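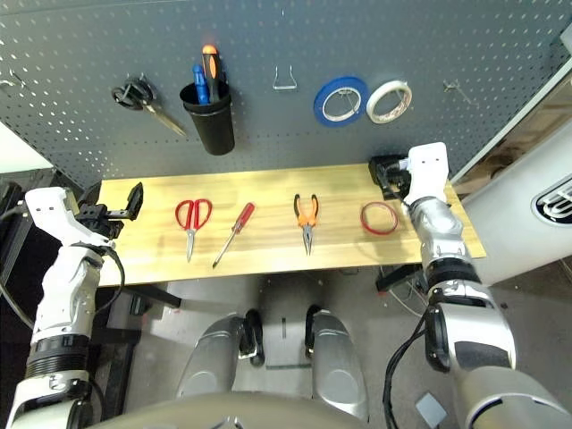

Pegboard storage works when each tool has one fixed point and the fixed point is close to where the tool gets used. The June item covers how we lay out the bench at Jaltivden and how other members can set up the same thing over a bench they already own. The starting rule is that anything lying on the benchtop at the end of a session gets a place on the board or goes in a drawer. On our bench that means the red-handled scissors, the screwdriver with the translucent red handle, the needle-nose pliers and the thin red ring of tape, set out in a row with a gap between each so they can be assigned one at a time. The board behind them already carries a second pair of scissors, a black cup and two rolls of tape, and there are bare hooks left over to work with.

Filed under: Bench Notes / Small Shop

2023-06-26

Search the newsletter archive Go Advanced

Hooks first. Match the hook to the opening in the handle. Scissors are the easy case, as either loop will go over a plain single hook. Hang them by the same loop every time, or the blades will swing to a different side and foul whatever is next to them. Leave clearance on the side the blades slant toward. Pliers hang better on a wide wire hook with a flat lower bar, one handle in front of the bar and one behind, with the jaws up. They stay put if the pivot is reasonably free. If the pivot is stiff, oil it before blaming the hook.

Screwdrivers do not hang well from general-purpose hooks. A cup is simpler. Ours takes two tools comfortably and will take a third if the handles differ in thickness. Beyond that, the handles bind against each other and you pull out two when you want one. Put the tallest handle toward the back or to one side. Keep snips and anything with an exposed point out of the cup unless the point is down and the bottom of the cup is sound.

Tape goes on hooks by its core. Two rolls can hang side by side with their edges almost touching, provided the rolls are free to turn. A narrow roll with a wide open center, like the red one, tends to walk off a short hook when you pull on the end. Use a hook with an upturned tip, or take the roll down to cut from it. Fold the end of the tape under by a finger's width before it goes back.

Spacing. Urs Haslinger measured the boards in both rooms in May and recommends a minimum of 15 mm between the widest parts of adjacent tools, more for anything removed with a twisting motion. His other figure is height: 700 mm from the benchtop to the highest hook in daily use. Above that line, shorter members have to lean over the work to reach. Spare hooks may go higher.

Fixing. The board needs an air gap behind it so the hook ends can seat fully. We use spacers 19 mm deep, one at each of the 4 corners, and additional ones wherever the panel flexes under a thumb. Check the seating of each hook by lifting it gently from below. If it rises, it is not home. Hooks with a retaining clip are worth the extra cost for cups, which get pulled forward every time a tool comes out.

Labels and outlines. The Prerkanbridge shop paints tool outlines on its board. We have not done so, on the grounds that the layout is still changing. A strip of masking tape with the tool name under the hook is sufficient for a trial period and peels off without marking the surface.

Members wanting spare hooks can order through Crisanto Sarmiento, who is placing one combined order with Prultar. Give him the hole spacing of your board, center to center, and the hole diameter. The two common hole sizes do not interchange well, and small wire in large holes will droop.

Comments (3)

gebremichael_bench: On the tape rolls, a short dowel through both cores with a hook at each end has worked for me. Stops the narrow ones walking.

Tove R.: Is the 700 measured from the benchtop or from the floor? My bench is lower than standard.

Urs Haslinger: Benchtop. If yours is low, go by reach. Elbow close to your side, and mark where your hand ends up without leaning.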